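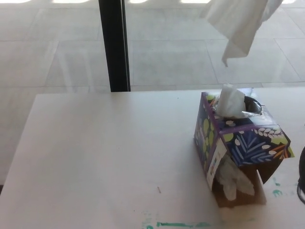 Workshop Help > Robots and automation > Arms and grippers

Arm lifts the whole tissue box instead of pulling one tissue out

Declan Staniforth

I'm a member of a shared workshop in Diststead and I've been building up a small arm on one of the tables there in the evenings. The arm came second-hand without any software. I've got it running with Codico on an old laptop, and it has a Bugti two-finger gripper. The moves I need all work. It goes where I tell it and comes back to the same place closely enough that I can't see the difference by eye.

The job I've set it is pulling a tissue out of an ordinary cardboard box, the kind with a slot in the top and a thin plastic film inside the slot. I thought it would take an evening. I'm now well into my third week.

The program does this:

Go to a point above the slot with the fingers open.
Drop down until the fingers are either side of the tissue that's sticking up.
Close.
Go straight up 200 mm.
Move to the left, open, go back to the start.

When it works it's lovely to watch. But I get three sorts of failure and they seem to come and go.

First, the box comes up with the tissue. It will lift a little way and then drop back, and it never lands quite where it was, so the next go is off to one side. After a few goes the fingers come down on the cardboard.

Second, the tissue tears and I'm left with a scrap in the fingers and nothing sticking up for the next one.

Third, the fingers close and go up with nothing at all. The tissue has flopped over and they've missed it.

I've put the box on the kitchen scales and it weighs 294 g as it stands, with a fair few tissues gone. A new one obviously weighs more, and I did notice that a new box behaves better for the first dozen or so.

Things I've tried: closing the fingers harder, which made the tearing worse. Slowing the whole program down, which helped a bit with the tearing and did nothing for the box lifting. Sticking the box down with masking tape, which worked until the tape let go. I'd like to avoid gluing anything to the table as other people use it and it has enough paint on it already.

I don't have a camera working yet. Everything is done from taught positions. I'd like to get it reliable this way before I add anything.

What would you change first?

3 comments

Nektarios Gkikas: Is the speed the same all the way up, or does it ramp?

Declan Staniforth: Same all the way as far as I know. I typed in one number for the whole program and haven't touched the acceleration.

oldbenchvice: What are the finger pads made of?

Nektarios Gkikas

I'd change the upward move first and leave the grip alone until that's done.

You've got one straight move of 200 mm at one speed, with whatever acceleration Codico gives you out of the box. On mine the default was very sharp. The tissue gets snatched at the start, and at the start is where you have the most drag, with the tissue folded into the next one and the film gripping both. So it either tears or takes the box along.

Split the move into two. Do the first part slowly, 20 mm a second, until the tissue is clear of the film. Then do the remainder at whatever speed you like. Turn the acceleration down for the slow part as well. In Codico it's set per move, on the second tab, and it doesn't carry over from the move before, which caught me out for a whole Monday.

Put a wait in between closing the fingers and starting to lift. I use 300 ms. The gripper reports that it's closed before the pads have finished squashing up, and if you lift straight away the first bit of travel is done with a loose grip. The tissue slips, then catches, and you get a jerk.

Then look at where you're pulling from. Stand at the end of the table, get your eye level with the top of the box and run the lift on its own with no tissue. Then look again from the front. The tip should go up in line with the middle of the slot both times. If it leans, you're dragging the tissue against the cardboard edge, and it only takes a small lean. My own arm had a lean you could only see from one side, and it came from the base not being level. I put a strip of card under one foot and re-taught the positions.

For the box itself, don't fasten it to the table. Make a tray. I cut a piece of board bigger than the box, screwed four low strips round the footprint and stuck rubber matting underneath. Two elastic bands go over the ends of the box and hook under the board, well clear of the slot. The whole thing lifts off the table when you're finished and drops back against a stop the next time. You can put a weight on the board if the tray itself tries to lift. Mine has a couple of old brake pads on it.

It stands on end or lies flat equally well as long as the strips fit the face that's down, but a box on its end is a lot easier to tip, so make the strips taller for that.

I'd do those in this order: the wait, the slow first part, the tray, then check the line of the lift. Change one, run it twenty times, write down what happened. If you change all four on the same evening you won't know which one did it.

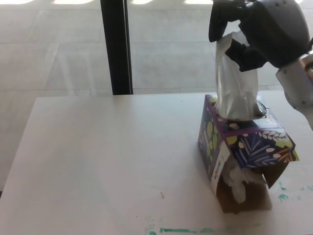
How hard should the fingers be squeezing?

Start low and go up a step at a time until the tissue stops slipping out, then add one more step and leave it there. Test it with a tissue held in your hand, pulling gently against the fingers, before you try it on the box. With soft pads you need far less force than you'd expect. If you can see a crease pressed into the tissue afterwards it's too much. Do the test again whenever you change the pads.

4 comments

Declan Staniforth: Thank you, very clear. The acceleration was at maximum. I've put the wait in and split the move. No tears in the first twenty, box still lifted four times.

Nektarios Gkikas: Good. Tray next.

Declan Staniforth: Tray made from an offcut of shelf. Box lifted once in twenty and that was one where two tissues came together.

Nektarios Gkikas: Two together is usually the way the box was packed. You'll get that by hand too. Leave it in your count as its own line and don't chase it yet.

oldbenchvice

Agree with most of the above, though I'd have looked at the pads before anything else.

Bare hard fingers are poor at this. Tissue is slippery against smooth plastic, so people turn up the force to make up for it and then it rips. I cut pads from the foam that comes on the back of draught strip and stuck them on with double-sided tape. They last a month or so. Estitis sell silicone ones that fit straight on the Bugti and they're better, but postage was more than the pads when I looked, so have a go with foam first.

Check both pads meet flat along their whole length. Close the fingers on a strip of printer paper and pull it from the top, the middle and the bottom. If it's tight at one end and loose at the other, pack the pad out with another layer of tape.

For the third fault, the missed ones, it's mainly down to how the last tissue left the next one standing. A slow start helps, as it gives the next tissue time to come up properly. Beyond that you want a wider opening on the way down, and come down lower than you think. I aim for the fingertips just above the cardboard. A floppy tissue flops at the top, and it's nearly always still upright at the slot. You can also pull the plastic film back from the slot with your fingers before you start so it isn't standing up and getting pinched along with the tissue. I've had the gripper take hold of film more than once and that will lift a box every time.

You can tell a miss without a camera as well. Read the finger position after closing. Empty fingers close a bit further than fingers with tissue between them. A single thickness might be too thin to show up but a bunched one does on mine. If it reads empty, open, go back up and try again a few millimetres either side. Two retries, then stop and beep.

2 comments

Declan Staniforth: Foam pads on. The position reading does differ, only slightly, but the same each time. Using it for the retry.

oldbenchvice: Keep a note of the empty reading and check it now and then, it'll creep as the foam goes flat.

fennel_and_co

Could you use a heavier box? Or one of those wooden covers people put over them. My mum's has one and you can't shift it.

1 comment

Declan Staniforth: Thought about it, but I want it to work with a plain box off the shelf. Might try it for the open evening in February if all else fails.

Share (6)
10 comments in total

Related

Codico forgets taught positions after a restart
Levelling an arm base on an uneven table
Foam or silicone for finger pads?
Bugti gripper says closed too early
Picking up single sheets of paper without suction
Adding a stop button to a second-hand arm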